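Bins, beams and a very good floor: a chat with Svyatoslav Maksymiv
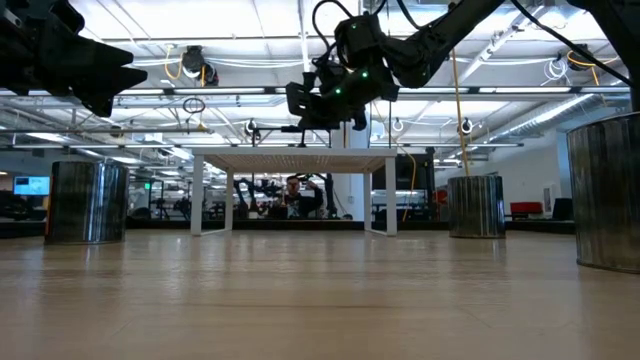
What do you keep in a big metal bin?

Anything dry that you'd otherwise trip over, says Svyatoslav. Packing paper, dust sheets, offcuts, footballs, bird seed if you have birds.

I should back up a bit. Svyatoslav Maksymiv fits out old industrial units for people who want to work in them, and I'd been pestering him for an interview for months, mainly because I have a thing about storage and he has a thing about floors and I thought between us we might cover a whole room. We finally sat down on 2022-12-25, of all days! He doesn't do Christmas until January, I'd already put the potatoes in, and the phone call was supposed to take the length of one roast. It went on a good deal longer. The potatoes were very crisp.

He began with the ceiling, which surprised me. I'd expected an hour on planks.

"People come in and look up and the first thing they say is, when are you boxing that in?" he told me. "And I say, I'm not. Why would I? You've got height, you've got white beams, you've got trusses somebody took trouble over. Put a flat ceiling under that and you've bought yourself an office."

He likes it all left on show, pipes included, and painted white if it isn't white already. I asked whether it didn't make a place feel like a bus garage. He laughed and said he'd worked in a bus garage and it was lovely, apart from the buses.

What he does insist on is light, and plenty of it. Long rows of fluorescent fittings running the length of the room, no pools of gloom in between. I said I couldn't bear that sort of light at home (I can't, I look like something from the fish counter) and he agreed straight away. "At home, no. At home I have two lamps and a candle. But if you're working with your hands you want to see the screw you dropped."

Then we got to the floor, and I could hear him settle into his chair.

He's a pale wood man. Warm pale, he said, never grey, he had a grey phase and he regrets it. The sheen is deliberate as well. A glossy floor throws the light back up, so you get a second helping of it under the tables where everybody needs it and no one thinks to put a lamp. The price you pay is that it shows everything.

"Every crumb," he said. "Every footprint. I had a client ring me up in July, very upset, she says the floor is dirty. I said the floor is telling you it's dirty. Your old floor was keeping quiet about it."

His cleaning routine, for those of you who always write in and ask: a wide dry mop at the end of the day, then a barely damp one when it needs it, working backwards towards the door. He won't have a steam mop near wood and got quite fierce when I admitted to owning one. (It was a present. It lives in the cupboard under the stairs, behind the tent.)

By this point I was desperate to get back to the bins, so I steered him there. I love a galvanised bin. My grandmother kept chicken feed in hers and I used to stand inside it when it was empty and sing. Svyatoslav uses the big ribbed cylinder kind and puts them straight on the floor, with space to walk all the way round.

"Shelves get full of rubbish," he said. "A shelf is an invitation. With a big container you must decide what goes in, because later you have to bend over and get it out again."

I asked if they scratched his precious boards. There was a pause. They can do, he said, if you drag them, so he sticks felt under the rim and replaces it when it wears through. He also rolls his on their edge to shift them, the way cellarmen do with barrels, and says there's a knack to it which he picked up from his old business partner, Lợi Mạc. I rang Lợi afterwards to check this and was told, very politely, that Svyatoslav has never got the knack at all and once rolled one into a door.

Lợi had opinions on tables too, so I'll put them in here. The two of them have argued for years about what a work table ought to be. Svyatoslav wants a white one with thin legs and nothing underneath. Lợi wants drawers.

"He says open underneath is calm," Lợi told me. "I say, where is my tape measure? It is on the other side of the room, because there is no drawer."

When I put this to Svyatoslav he sighed down the phone. His case is that a room looks as big as the floor you can see, and a table you can see straight through hardly takes anything away from it. Put one in the middle, leave the underside clear, and you can still see who's come in at the far end. He also pointed out that you can sweep under it without moving anything, and as someone who has been sweeping round the same sideboard since we moved in, I had to give him that one.

I did ask about money, as I know some of you are in the middle of doing up garages and outbuildings and the odd chapel. He wouldn't give me prices (sensible man) but he did say where he'd spend and where he'd save. Spend on the floor, as you only want to lay it once. Spend on the lights. Save on furniture and buy it second-hand, then paint it so that it matches. The containers he'd buy new if they're going to hold anything you care about, as old ones tend to go at the seam round the bottom.

And what would he never have in a workroom?

"A rug," he said, before I'd finished asking. "And a sofa. You put in a sofa and by the spring everybody is having meetings."

I looked at my own workroom after that, which has both, and a dog on each. I've not moved the sofa. I have ordered a bin, though, a nice tall one with a lid, and it's going by the back door for the wellies and the dog towels. My husband wants to know where the wellies went before. On the floor, darling. Mostly on the floor.

Svyatoslav says he'll answer questions if you leave them underneath, so long as none of them are about steam mops.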